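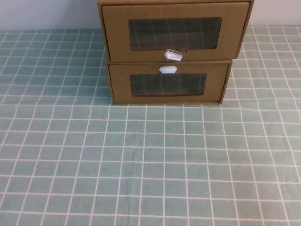
ロボットは引き出しをどうやっておぼえるの?

みなさんは、つくえの引き出しを開けるとき、何も考えずに手をのばしているでしょう。取っ手をつまみ、手前に引く。それだけです。でも、ロボットにとってはむずかしい仕事です。

ザムディオ研究室では、ロボットに引き出しの開け方を教える研究をしています。研究の名前は「ジミク」です。使うのは、段ボールでできた二段の引き出しです。前の面にはまどがあり、小さな白い取っ手がついています。

■ お手本を見せる

むかしからあるやり方では、人がロボットの動きを一つずつ命令として書きます。「右に11センチ動く」「指をとじる」というぐあいです。このやり方だと、引き出しの場所が少しずれただけで、指は何もないところをつまんでしまいます。

ジミクでは、命令を書くかわりに、お手本を見せます。人がロボットのうでを動かして、引き出しを開けるのです。そのあいだ、カメラの映像と、うでや指の動きがいっしょに記録されます。この一回分の記録を「デモ」とよびます。

研究チームが集めたデモは141回分です。引き出しのおき場所や向きを、少しずつかえながら集めました。いつも同じ場所で練習すると、ロボットはその場所でしか開けられなくなるからです。

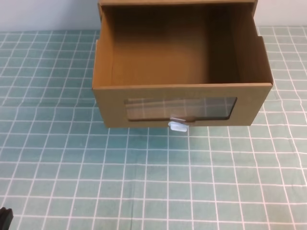 集めたデモは、コンピューターの中のプログラムに入れます。プログラムは「こう見えているときは、こう動く」という組み合わせをたくさんくらべて、次の動きを計算できるようになっていきます。これを「模倣学習(もほうがくしゅう)」といいます。模倣とは、まねをすることです。

■ カメラは二か所

カメラは、作業する場所を見わたせるところに一つ、ロボットの手首のあたりに一つあります。

見わたすカメラは、引き出しがどこにあって、どのくらい開いているかを知るのに役立ちます。ただ、取っ手は小さいので、遠くからでは細かい位置がわかりにくいことがあります。手首のカメラは、手といっしょに動きます。手が近づくほど取っ手は大きくうつり、指とのずれもわかりやすくなります。 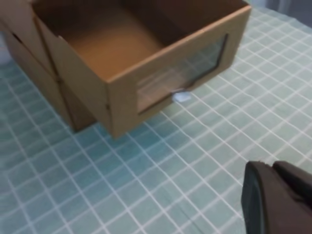 研究チームのヨーナス・ラークソネンさんは、カメラを一つにした場合と二つにした場合をくらべました。どちらも80回ずつためします。カメラが一つのときは、取っ手をつかみそこねる失敗が多く出ました。二つのときは、その失敗がへりました。

それでも、うまくいかないことはあります。まどのとうめいな部分に光がうつると、見え方がかわります。段ボールは軽いので、ななめに引くと全体が動いてしまうこともあります。12月からは、明るさをかえたデモもくわえて、もう一度ためす予定です。

■ ことばのメモ

グリッパー:ロボットの手にあたる部分。二本の指で物をはさむものが多い。
デモ:ロボットに見せるお手本の記録。
模倣学習:お手本のまねをして、動き方を学ぶ方法。

■ やってみよう

かた目をつぶって、引き出しの取っ手を指先でつまんでみましょう。次に、両目を開けて同じことをします。つまみやすさにちがいはありましたか。

(2024年5月13日 ネルネティッティこども科学ページ)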